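From: Delwyn Ashby
To: Letmont Lunch List
Date: 2022-02-04
Subject: Re: soggy by noon

Kylie Partington wrote:

> Does anybody have a trick for sandwiches that have to sit
> four or five hours before they get eaten? I make mine at 6:30,
> it's cheese and whatever's in the drawer, and by lunch the bottom
> slice is paste. I've tried toasting and it just goes leathery.
> Also, is it worth getting a real board? I've been cutting on
> the plate and my knife is dull as a spoon.
>
> Kylie

Hi Kylie, and hi everybody, I've been lurking since March and this is finally a subject I have opinions on!

Toasting does work, but you have to let the bread cool before you put anything on it. Standing up, too, leaned against each other like a little tent. If you lay it flat on a plate it sweats underneath and there's your leather (I did this for years). I go pretty light, just till the face of the slice gets dry and a bit rough.

Then butter, right out to the crust, both slices. Zinhle wrote in a while back that she uses cream cheese for this and I tried it for a week and it's fine, but butter seals better. Cheese goes against the bottom slice. Tomato never goes in at home. I carry it in a separate tub and put it in at my desk, and yes, people look at me.

As for the board, yes, get one! Plates will kill a knife. Mine is bamboo, a plain rectangle, and I like it a lot more than the glass thing my sister gave us.
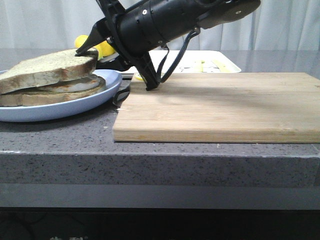

I do the cutting on the board and then everything moves to a plate while I wipe down, otherwise the crumbs get into the next one. Wash it by hand and dry it on its edge. I oil mine when it starts looking chalky, and Kojo will tell you that isn't often enough.

One question back at you — what bread are you using? The soft Eller loaf from the corner store goes to paste no matter what I do to it. The Irna rye holds up much better, but my kids won't touch it, so they get rolls.

Fletcher, if you're reading, you still owe us the pickle recipe.

Delwyn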